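Studenia Kids – Big Questions Desk
Why do letters look the way they do?
Posted April 21, 2022
By Prapai Wannasri

Quick one this week. Well, not that quick. A reader named Thitima Thammasiri wrote in and asked: "Who decided what an A looks like?" Great question. Big answer. Let's go.

First, the ox

Grab a pencil. Draw a capital A. Now turn the paper upside down. See two horns and a pointy chin? You just drew an ox. Sort of.

A very long time ago, well over three thousand years, people in and near Egypt started using little pictures for sounds. The word for ox in their language was something like "alp" or "aleph". So they drew an ox head and used it for the first sound in the word. Clever trick. You could do it too. Draw a cat for the K sound. Draw a sock for S. Now you can write.

Then people got in a hurry. (I know how they feel.) The ox head lost its eyes. Lost its ears. Became a few straight lines. Traders called Phoenicians carried it around the sea in their ships, because if you sell things you need to write down who owes you what. By then it was lying on its side.

The Greeks borrowed it and stood it up on its horns. Called it alpha. The Romans got it after that, by way of their neighbors the Etruscans, and the Romans carved it in stone pretty much the way you write it today.

So who decided? Lots of people, slowly, each one changing it a tiny bit.

More letters with a secret picture

M – water. Look at the zigzag. Waves!
O – an eye. It used to have a dot in the middle. The dot went missing along the way.
B – a house. Hard to see now. It got flipped and squashed.
K – a hand. Think of fingers spread out.

Some letters came later. J is a baby. For ages people just used I for both jobs, then somebody put a tail on it. W is really two V's stuck together, or two U's if you go by the name. Say it slowly. Double. U. There you are.

And G? The Romans had C doing two sounds and that got confusing, so they took a C and added a little bar. Done. New letter.

Why are there big ones and small ones?

At first there was only one size of letter. Capitals. THE ROMANS WROTE LIKE THIS ALL DAY LONG, and often they didn't even put spaces in. ITLOOKEDLIKETHIS. Try reading a whole book that way.

Capitals are good for carving. Straight lines, easy with a chisel. But with a pen they are slow. Up, down, lift, across, lift. So people who wrote a lot started joining things up and rounding off the corners. Over hundreds of years those hurried shapes turned into small letters. Compare a capital E and a small e. The small one is one stroke, no lifting. Much faster.

Printers gave them the funny names. When people started printing with metal letters, every letter was a seperate little block and you had to keep them all sorted in wooden trays called cases. Capitals went in the upper case. Small letters went in the lower case. That's it. That's the whole reason we say uppercase and lowercase.

By the way, the metal letters were backwards! Had to be, so they would come out the right way round on paper. And a small p backwards looks a lot like a small q. Imagine sorting those in bad light.

Feet or no feet

Look closely at the letters in a storybook. Many of them have tiny feet and flicks on the ends. Those are called serifs. Say it like SEH-rifs.

Where did they come from? Nobody is totally sure. One idea is that Roman sign makers painted the letters on the stone with a flat brush first, then carved over the paint. A flat brush leaves a little flick at the end of a stroke. The carver followed the flick. Might be right.

Letters with no feet are called sans serif. "Sans" is French for "without". Road signs mostly use these. So do phones. Plain and clear from far away.

Then there are letters that are just showing off. Bubbly ones. Spiky ones. Ones that drip like slime. Those are called display letters and they are made for a few big words, like a title or a party sign. Fun for one word. Terrible for a whole page.

Letters have moods

Try this. Think of the word DANGER. In your head, make it pink and puffy with hearts on. Doesn't work, does it? Now think of the words BABY LAMB in sharp black spikes. Also wrong. Also pretty funny.

The word says one thing and the shape says another. Your brain reads both at the same time. People who design letters think about this all day. Is it loud? Is it shy? Is it old? Would it wear a hat?

Last May our class visitors came from Wongsuwan, a sign shop, and they brought a sheet with one single word painted 7 different ways. The word was SOUP. Same four letters every time. One SOUP looked fancy and expensive. One looked like a cartoon. One looked like you'd be sorry if you ate it. Everybody picked a favorite and there was an argument, a nice one.

Making your own big letters

OK, now the good part. Cut-out letters for a wall or a door or wherever you're allowed.

You need: thick paper in a few colors, a pencil, scissors, glue, tape or pins (ask a grown-up about pins).

1. Pick a short word. Short! Your name is fine unless you have a really long one, in which case, nickname.
2. Draw every letter inside a box the same height. Keep the boxes light so you can rub them out.
3. Make the lines fat. Fatter than you think. Skinny letters rip.
4. Cut the outside first. For the holes in letters like A and O, fold the paper gently and snip in from the fold.
5. Glue each letter on a bigger peice of another color and cut around it, leaving a thin edge showing. That's your outline.
6. Lay everything out on the floor before you stick anything up.

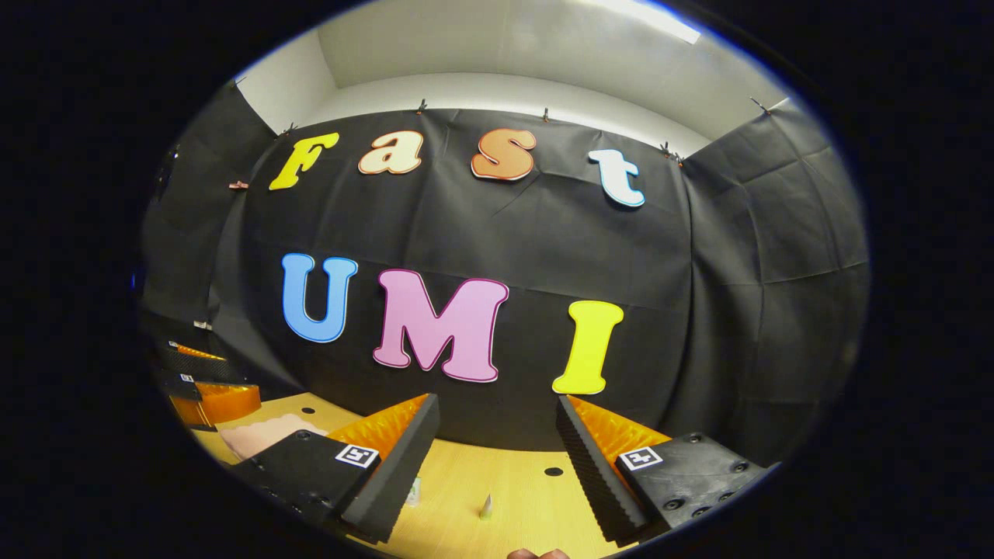 Dark background, bright letters. Or the other way around. What you want is a big difference between the two. Yellow on white is awful – it just vanishes. Yellow on black, you can read from across the gym. Bees worked this out ages ago.

Now the spaces. This is sneaky. You'd think you should measure the same gap between every letter. Try it with the word LAVA. The A and the V lean away from each other at an angle, so even a normal gap looks huge. Push them closer until it looks right. Don't use a ruler for this bit, use your eyes. Squint. Walk backwards. Squint again. Sign makers call it kerning, and once you know about it you will see bad kerning everywhere, on shops, on trucks, on your dentist's door. Sorry.

Wobbly is fine too. Letters don't have to sit on a perfectly straight line. Tip one a bit, bump one up, drop one down. It looks like they're dancing. Just don't tip them all the same way or it looks like they're falling over.

Invent a letter

People still make up new letter shapes all the time. A whole matching set is called a typeface. I made one once, called it Drundier, drew it all on the backs of envelopes. Took me 4 weekends and the Q still looks like a potato with a foot. My second one is called Praltinico and it has no Q at all yet.

A proper typeface is a LOT of work. Not only A to Z. You need small letters too, and numbers, and commas, question marks, dollar signs, and all the letters with dots and hats that other languages use. A really big set I looked at had 1,372 different shapes in it. For one typeface!

Want to try? Start with the small letters n and o. Just those two. Lots of designers begin there. If you have an n, you can chop it up and turn it around to get u, h and m. From the o you can get a start on c, e, b, d, p and q. Suddenly you have half the alphabet.

Words to know

Alphabet – a set of letters in order. The name is just the first two Greek letters, alpha and beta.
Serif – a little foot or flick on the end of a letter.
Sans serif – no feet.
Typeface – a family of letters that match.
Kerning – fixing the gaps between letters.
Stroke – one line made by a pen or brush.

Things you asked last time

"Do all countries use the same letters?" No! Thai has its own. So do Korean, Arabic, Hindi, Greek, Russian, lots more. Arabic goes from right to left. Chinese doesn't use an alphabet, it has thousands of characters and kids learn them a few at a time.

"What is the most used letter in English?" E. By a lot. Count the E's in this sentence if you don't beleive me.

"What is the dot on the i called?" A tittle. Yes really.

Send in your invented letters, on paper or as a photo, with your first name and your age on the back. We got almost 400 drawings for the last one, so please be patient if yours takes a while to go up. Next week: why is the sky dark at night, which is a much harder question than it sounds and I have not finished reading about it yet.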